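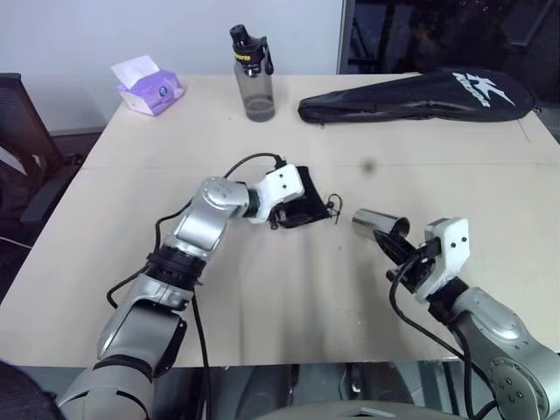
Workthorpe Technical College
Introduction to Automation, Unit 6
Handout: Visit to the Kurup Laboratory, Fluvholm

Instructor: Chenxi Meng
Host: Ashley Kettle

The class will meet at the Wotgate entrance on Monday at 8:45 a.m. The demonstration begins at 9:30 and lasts 48 minutes. Students should read Section 6.2 of the course text beforehand.

Purpose of the visit

The demonstration concerns handling by two arms at a shared table. Each arm carries a parallel-jaw gripper, in which two fingers close along a straight line. The gripper housings are 3D-printed, and the cables run along the outside of the arms. Students should consider how such cables limit the motion of a joint.

The task to be studied is the handover of a small stainless-steel cup. A cup lying on its side presents a curved, polished surface, and its open end may face either arm. Both points affect where the fingers can close. Polished metal also reflects light in bands, a known difficulty for camera-based systems.

Terms to review

Handover: the transfer of an object from one gripper to another.
Workspace: the region that an arm can reach.
Shared workspace: the region that both arms can reach.
Trial: one attempt at the task, from start position to release.

Background figures

The laboratory has logged 3000 handover trials with this task. Of these, 2925 were kept for analysis, and 558 of the kept trials used the cup.

Written work

Submit one page on the choice of grasp point for a cylinder. Reports are due at the next class meeting. Visitors must remain behind the marked line while the arms are powered.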